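The Last Good Table in Henville

I have eaten lunch at the same diner in Henville for eleven years, and in that time the food has changed owners, the coffee has changed for the worse, and the table has stayed put. I mean the one by the register, with the short leg and the matchbook under it. In May the place was sold to a company called Zorno, which owns 209 restaurants and has a theory about furniture.

The theory is that you should not get comfortable. It's put more nicely than that in the brochure. The brochure says "guest flow." But I sat on one of the new stools for an entire tuna melt and I can report that guest flow is a pain that starts in the lower back and moves you toward the parking lot.

I went looking for the old tables, partly out of loyalty and partly because I had a column due. Two had gone to the Myklebust auction barn out on the county road, where they were stacked behind a popcorn machine and a dentist's chair. The man at the counter wanted a surprising amount of money for them. When I pointed out the scratches he said the scratches were why.

He had me there. There is now a whole trade in tables that look as if somebody has lived at them. A shop called Plovero, two towns over, sells a brand-new kitchen table that comes pre-worn, with rings where mugs might have been. You can pick from three levels of wear. I asked what the top level was called and the clerk said "Heirloom," with a straight face, and then offered me a felt pad so I wouldn't mark it.

My own kitchen table has never been called an heirloom by anyone. It came with the house. My kids did their fractions on it, pressing hard, and in the right light you can still read a wrong answer. I once left a pan on it during a phone call with the gas company, and the phone call was long. We talked about replacing it every year or so, the way other families talk about moving to Portugal.

What I have come around to thinking is that a table gets about as good as it's going to get at the moment you stop being careful with it. Ours hit that point early. The diner's hit it before I was born, I'd guess, and it took a company from out of state to decide this was a problem.

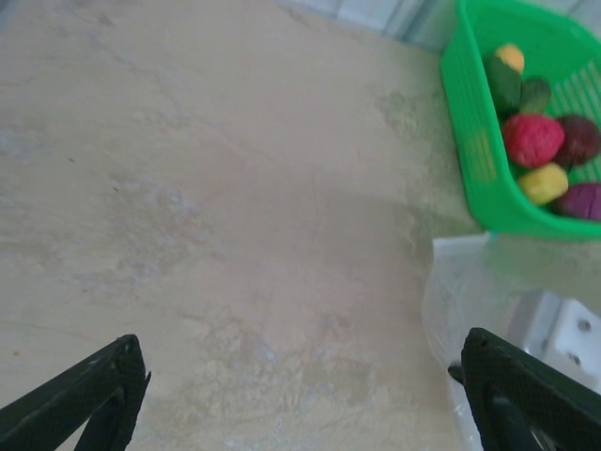
I did go back to the auction barn, by the way. Both tables had been sold, and so had the dentist's chair, which I try not to think about. I bought a box of saltshakers and a lamp I have no place for. Then I drove to the diner, took a stool, and ordered the pie to go.

Posted November 16, 2018
3 comments | 2 shares

Related stories
The Slow Death of the Bottomless Cup
Why Is Every Lamp a Tripod Now?
A Short History of the Wobble
What We Keep in the Good Drawer

Contact the editors | Subscribe | © 2018 All rights reserved | Back to top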